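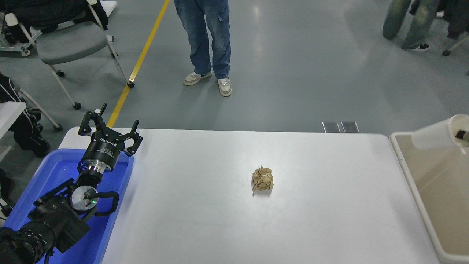 Subject: Re: [packing-swap] Brown paper at the end of the line
From: Pierina Cattaneo

Sorry for the slow answer. We had the Adum order going out and I didn't sit down until 4 most afternoons.

Ugwu wrote:
> We moved from plastic pillows to kraft paper in May and I like it,
> but we have no good habit for the paper that comes back out of
> boxes. People ball it up and leave it wherever they are standing.
> Some of it gets reused, some goes in the trash, some ends up on the
> floor. Does anyone have a setup for a small bench that works? We
> have one table and not much room on either side of it. Also, do you
> flatten the used paper or leave it crumpled? I have heard both.

We had the same trouble at Bullance. What we do now is simple and it has held up through two changes of staff.

The table stays clear. Parts and small goods go in a shallow tray with a rim at the left end, and a big open bin stands tight against the right end. Tight matters. When ours was a foot away, half the paper missed it and got kicked under the shelving. With the bin touching the table you can push the paper along the top with the side of your hand and it drops in. A white or light tabletop helps too. We had a brown one before and people would set down a box on top of a wad of kraft without seeing it.

Get a bin with a wide mouth and no lid. We tried one with a swing lid and everyone hated it. Ours is plastic and I wipe it out when it gets dusty. If the rim is thick you can also carry it by the rim when it is full, although a full bin of paper is not heavy.

On flattening: we leave it crumpled. A sheet that has been balled up once already has its folds in it, and it fills a corner of a box better the second time than a new sheet does. If you flatten it you need somewhere to stack it, and the stack slides. The one case where I do flatten is when I want to wrap something, such as a mug or a jar. Then I open the ball up on the table and press it out with my forearm. It doesn't need to be smooth.

After the third use or so the paper goes soft and stops springing back. You can feel it when you squeeze it. At that point it goes to recycling. Take the tape off first, and anything with grease on it goes in the trash.

For quantity, we got through 57 rolls last year and 9 fewer than the year before, and I put most of the drop down to reuse. Your numbers will depend on what you ship. Runumell sends us large light cartons stuffed with paper, so we start with a good supply that we didn't pay for. If your suppliers mostly use plastic you won't see as much of a change.

Two smaller things. Don't let people throw tape ends, labels or box knives in the same bin. We keep a separate small can for tape and labels under the table, and the knives live in the tray with the parts. And empty the bin before it is heaped. Once it is over the rim the paper rolls back onto the table and you are where you started.

If your table really has no room on the right, you could try the bin at the left and swap the tray over. I would keep whichever side your boxes leave from open. What size is the table?

Pierina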